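Search the notebook Search Clear

Handheld gripper kit, Viva trial, entry 4

15 April 2021

Second unit out of the box this morning. Charged both overnight on the bench supply because the wall adapter that came with the kit runs warm and I don't want it left on unattended. Both showed full at start.

For anyone reading this who missed the earlier entries: we have the Viva two-gripper kit on loan from Harnero until July. The question is whether we buy it, buy something else, or keep building our own. Sepehr Mahmoudi is handling the paperwork with Harnero. I'm doing the hands-on part.

Firmware on both units updated through the desktop tool. First attempt on unit B stopped partway and the tool gave no message, just sat there. Pulled the cable, plugged it into a port on the other side of the laptop, ran it again, finished normally. I've written this up for Harneros's support address. No reply yet.

Pads. The kit ships with the mesh-faced foam pads fitted and a smooth set in a bag. Mesh ones grip cloth and cardboard well. On glossy plastic they slide unless you squeeze hard, and my thumb was sore by the end of the second block. Tried the smooth set on unit A only. Better on plastic, worse on cloth. Swapping takes a small hex key and more patience than the manual suggests. The V-notch lines up only one way, and I had it backwards the first time.

Marker cubes. The mount has a little play in it on unit A. If you press the cube with a finger you can feel it move. Put a strip of tape under the foot for now and redid the calibration. Residual went down, but I want to see it again after a day of handling before I trust it. If we order, ask for the mounts to be checked before shipping.

Moved to the big room for the two-operator test, one gripper each to begin with, keeping the markers where the other unit's lens could pick them up. 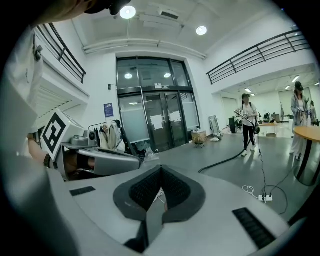

Do both grippers have to see each other's markers the whole time?

The kit will keep tracking through short gaps using its own motion sensing, but the relative position between the two drifts until a marker comes back into view, so long gaps should be marked and dropped.

Ran the session in two blocks with a break between. Recorded 431 clips in total on unit A and a matching set on unit B. The desktop tool rejected 20 of them at import for lost tracking. I looked through the rejects and most were fair. In a couple the gripper was pointed at plain white wall, which gives the tracking very little to hold on to. Worth telling new operators at the start of the day.

Import is slow. The progress bar reaches the end and then there is another long wait with no indication of what it's doing. Ardalan Azimi thinks it is rebuilding the index each time. He had the same complaint about the Kazemi kit, so it may be the shared library underneath. I'll ask him for his notes on that one.

Cost, copying from the quote Sepehr forwarded: 869 per gripper, pads and marker cubes included, case extra. Valtuvia quoted a lower figure for theirs but without the calibration board, and we would have to print and mount our own. I'd pay the difference. The board we made last time warped.

Comfort. The body is light enough, but the curve at the bottom sits differently in a small hand than in a large one. Ardalan found it fine. I kept shifting my grip. No adjustment for this that I can find.

To do:
Repeat calibration on unit A, tape still in place
Swap pads on unit B so both match
Try the session again with the lights in the back area off
Send the firmware note to Harnero a second time if they stay quiet
Ask whether spare trigger springs are sold separately

Backed up the raw clips to the shared drive, folder name same as this entry. Don't delete the rejects yet, I want to run them through the older importer and compare.

2 comments 0 shares

This site uses cookies to keep you signed in. Accept Settings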